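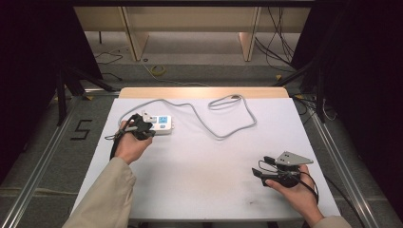 Mikine hand-held gripper station

The Mikine hand-held gripper station is a tabletop work cell in which one operator carries out two-handed tasks using a pair of hand-held grippers, one in each hand. Recordings made at the station are used to train two-arm robots. The first station was built at Plesbridge by Sorin Ionescu. This article covers the setup, routine care and common repairs of the station.

Layout

The station consists of a table standing within a rectangular base of aluminum extrusion rails. The table top is covered with a white sheet, which gives an even background for small objects. Dark curtains are hung at the sides to limit stray light. Floor positions are numbered in tape, and the number is entered in the station log together with the serial numbers of both grippers.

The grippers are black, with two jaw fingers each, and are connected by cable. Each cable leaves the table on the side of the hand that holds the gripper. Crossing the two cables is not permitted under the setup procedure, as a crossed pair pulls on both connectors when the hands move apart.

Setup

The rails are squared first, by measuring both diagonals of the base. A difference of up to 3 mm is accepted. Corner bolts are tightened in two passes, with the diagonals measured again between passes. The table is then placed inside the rails and leveled in both directions.

The sheet is pulled flat and fixed under the table edge. Wrinkles near the front edge are worked out by hand before fixing, since a jaw finger can catch on them during low reaches.

Gripper cables are connected with the power off. A loop of slack is left at each wrist and the remainder is led down to the floor. The operator then opens and closes each gripper 18 times while the readings are checked. Full open and full closed positions are stored separately for the left and right units. If a gripper is replaced, only that side is calibrated again.

Reference task

Each newly built or repaired station is checked with a cord-handling task. A power strip with a long cord is laid on the table. One gripper holds the plug end of the strip while the other is used to guide or free the cord. The task was chosen by Ionescu for its mix of rigid and flexible parts: the strip calls for a firm, steady grip, and the cord takes a different shape in every trial. The strip is not connected to a supply at any point in the check.

A full check consists of 81 trials. A trial is rejected if either gripper reading drops out, if the strip leaves the sheet, or if the operator touches an object with bare fingers. The cord is dropped again by hand between trials and is not arranged in a set pattern.

Routine care

Jaw fingers are wiped with a dry cloth at the start of each shift. The screws of the mounting plates are checked weekly with a torque driver. A loose plate shifts the measured position of the jaws without any fault message, and the error is often found only when recordings are reviewed.

The sheet is turned or replaced when marks build up on it. Dark smudges are most common along the front edge, where the hands rest between trials. Light marks may be left in place. Solvent cleaners are not used on the table, as residue transfers to the jaw pads.

Cable bundles behind the table are tied to the supports above floor level. Spare cables are kept off the area inside the rails.

Common faults

Reading dropout on one side is usually traced to the cable at the point where it enters the gripper. The cable is replaced as a unit; splicing is not recommended. At Plesbridge the mean life of a cable was recorded as 537 hours of use.

Uneven closing of the jaws points to a worn finger guide. Both guides are changed together, after which the open and closed positions are stored again.

Slow drift in the closed position is normally caused by pad wear. Pads supplied by Živković are thicker than the original Jalano pads and need a new calibration when fitted. The two types are not mixed on one gripper.

See also

Cable strain relief
Jaw calibration
Two-arm manipulation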